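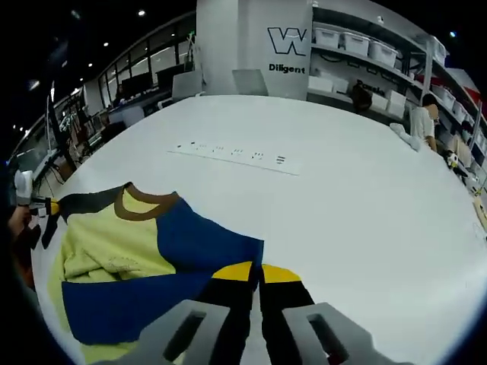

Kids' shirt on the folding table, two hand grippers on it

Will folding robots really leave us our jobs?

I sort and fold returned kids' clothes at Kiltard. Since December some of us spend part of each shift folding with hand grippers so the moves can be used to train a machine. Management says the robot will take "the boring part" and we'll move up to checking. There are 10 of us on days and I have not heard how many checkers they want. They also still count our pieces, and grippers are a lot slower than fingers. Has anyone been through this? Is the checking job real?
Macarena Bravo

Thaddeus Halvorsen
Real where I was, but small. We had 7 folders on my line before the machine and two checkers after. The rest went to packing or left. Checking meant standing there pulling out sleeves it had folded wrong, at the same hourly rate, and on bad days I refolded more than I used to fold. The sales guy's number was 2,860 pieces a shift. I never saw it get there.
Ask for three things in writing: how many checker spots, what they pay, and whether gripper hours come off your piece count. If your lead says "we're still working that out," get that in writing too — with a name on it. I'd push on the piece count first, as it's costing you now.

Elba Salinas
robots cant fold a fitted sheet so i wouldnt worry lol

Catalina Painemal
Sheets aren't what she folds, Elba. Macarena, our place gave everyone 50 cents more an hour for gripper time, but only after we asked as a group. It stopped when the training did, so don't plan your rent on it. Nobody from our shift got a checker job that I know of. They hired for those from outside.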